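The Saturday Bedroom Blitz

Hello again from Dreltside, where the kettle is on and I have finally seen the top of my own bed. Last month I asked which room everyone dreads most and I was so sure it would be the kitchen. Wrong! Bedrooms won by miles, and one reader from Clillow confessed she eats her tea in bed most nights and sleeps round the crumbs. (No judgement. I've done it with toast.)

So I had a go at my own method again, the one I learned from Nkechi Olatunji when we shared a flat on Donnelly Road. She had a rule that you never start with the clothes. Clothes are slow. You pick up a jumper, you wonder if it wants washing, you try it on, and there goes the morning. You start with rubbish, and you bring the bin up to the bed instead of trotting back and forth with one sweet wrapper at a time.

Set a timer for 15 minutes and go round once for rubbish only. Wrappers, tissues, receipts, the plastic off things. Sweet tubes count too, and do give them a shake first, there's often one left! Leave every sock where it lies. When the timer goes, take the bin away, have a drink and then do clothes in 2 piles, wash and wear. I allow myself up to 5 things in a third pile called "don't know", which goes on the chair and gets dealt with by bedtime, in theory.
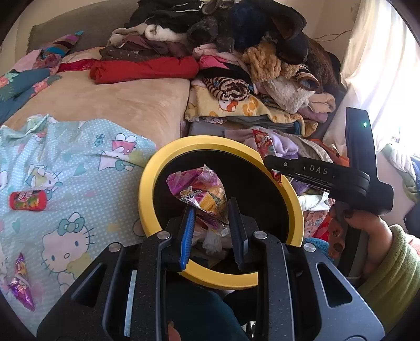
Bin on the bed, wrappers first. The Hello Kitty sheet stays, thank you very much.

After that it's the nice bit. Shake the blankets out of the window, fold the fleecy one over the end, clean sheet on if you've the energy. I keep a spare set rolled up inside a pillowcase so I'm not hunting for the other half at ten at night.

The next Rirunine swap table is on Saturday, September 27, 2025, so anything good from your wear pile that you never do wear can come along with you. Bedding is welcome if it's been washed. I'll be the one by the door with the flapjacks.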